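Plomolov: the TV series. Your questions, our doubts

We get a lot of messages about the Plomolov adaptation, most of them hopeful. Kilian Gisler looks after this page and has been let down by game-to-screen projects before, so please read the answers in that light. It gets updated when there is something to update.

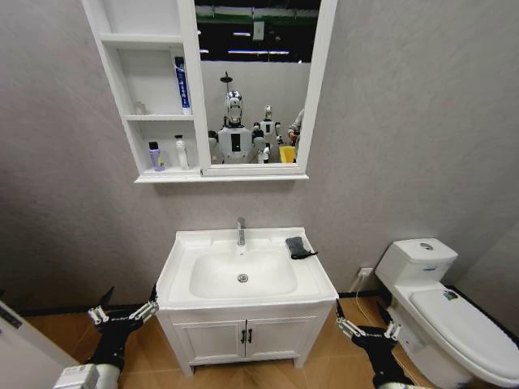
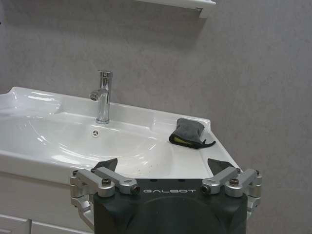
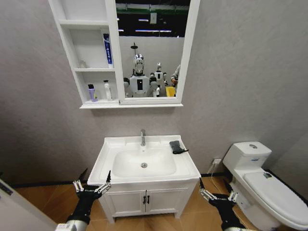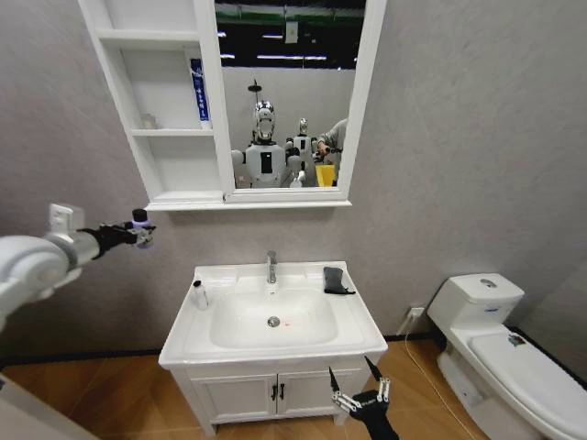 Bathroom with mirror cabinet and basin, four views.

What is Plomolov, for those who never played it?
A phone game in which a round, bad-tempered creature rolls through drains and eats buttons. You tilt the phone, it rolls, it sulks if you leave it alone for a day. Plenty of people had it on their phones for one summer and then forgot it. The makers, Ziten, have been trying to get us to remember ever since.

Is the series really happening?
Ziten says so. It also said so two years ago, when the word was "feature film", and that went quiet after one poster. This time there is at least a studio attached, Fivbridge, and a writer with her name on scripts. We'd call it likely. We wouldn't call it certain until there is an episode to watch.

How many episodes will there be?
The first run is down as 14 episodes of five minutes each. Add that up and you get less than a normal film, with the titles played 14 times over. Fivbridge calls it a "season". Make of that what you like.

Who is writing it?
Souad Zerouali is head writer. She is the best reason to give the thing a chance. Her earlier series Cuevas was dry and a bit cruel, and it trusted children to follow a joke. How much of that survives four rounds of notes from a games company, we can't say.

Does Plomolov talk?
We hope not. In the game it grunts. The press notes mention "a full voice cast", which could mean the other characters or could mean the worst. We asked and were told that "fans will be delighted", so we are assuming it talks.

Is there a story in the game to adapt?
Barely. There is a creature, there are drains, there are buttons. The later levels hint at a lost brother, but this was added in an update along with a shop, and finding him cost money. People say a thin story leaves the writers free. It can also leave them with nothing to do by episode three.

Where will I be able to watch it?
Inside the game app first, and on "partner channels" later. No partner has been named. Putting it in the app means you have to install the game again to see it, and I doubt that's an accident.

Will it be free?
The first two episodes will. After that the wording gets slippery: "available to active players". We've asked what counts as active. If the answer is buying buttons, we'll say so on this page.

When does it start?
May is the month being passed around. It comes from a slide at a trade talk and not from any announcement, and the slide didn't give a year.

I've seen a trailer. Is it real?
There are several going about. The one with the orchestra is made by a fan and is rather good. The official one is the short teaser with the creature asleep under a grating - it wakes up, looks at us, and the logo arrives. No footage from an episode has been released as far as we know.

Is it suitable for small children?
The game was, apart from the shop. We expect the series will be too, but we haven't seen it, and Cuevas upset a few four-year-olds in its time. Watch one yourself first.

Will there be toys?
Of course there will be toys. The plush was on sale before the writer was hired. It's the clearest sign of what the series is for, though in fairness good cartoons have been made to sell worse things.

Why run this page if you expect it to be bad?
Because most pages on the subject copy out the press notes, and somebody ought to keep a list of what was promised. I also finished the game twice and would like to be wrong. If the first two episodes are any good I'll put that at the top of the page - KG

Can I send in a question?
Yes, use the form. Please don't send scripts, and please don't ask us to pass anything on to Ziten. They don't answer us either.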